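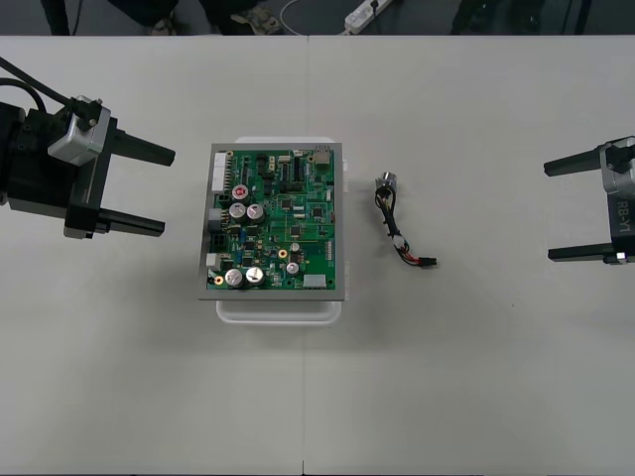

Bench 4: what we know so far

The two-armed robot has been on the rework floor at Tapsell since February, and people keep asking what it means for them. I went down to find out. I came back with fewer answers than I wanted.

The job it is being set up for is a plain one. A green board sits in its metal frame on a plastic tray, the harness lies next to it, and the two have to be joined before the unit goes on to test. Milagros Salazar has done that by hand for years. She can seat a connector while talking to you about her daughter's driving test. The arms need the tray in the right spot and the wires lying more or less the way they lay last time. Wires don't do that.

Management's figure is 259 units a shift once it is running properly. The hand benches did 268 on their best day last month. Gaspard Texier, who is running the trial, told me the point is steadiness and sore wrists, and that speed will come. Maybe so. The sore wrists are real and I would be glad to see the end of them. But I have heard "speed will come" before, about the labeling machine, and that one is under a sheet in the Berham store room.

What has changed already is the work around it. Someone has to lay out the parts, watch, and put things back when a pick goes wrong. Hamish Tautahi has been doing this most afternoons and says it is more tiring than the bench - you stand the whole time and you can't get into a rhythm. There is no grade for it yet. He is on the same pay, with a new job that has no title.

Heather Tipoki in personnel says no positions will go "as a result of the trial." I asked what happens after the trial. She said that would be looked at when they have results from 1000 units.

I would like that in writing, and so would most of Bench 4. Questions for the next floor meeting can go to me or into the box by the lockers.

Elsie Brunton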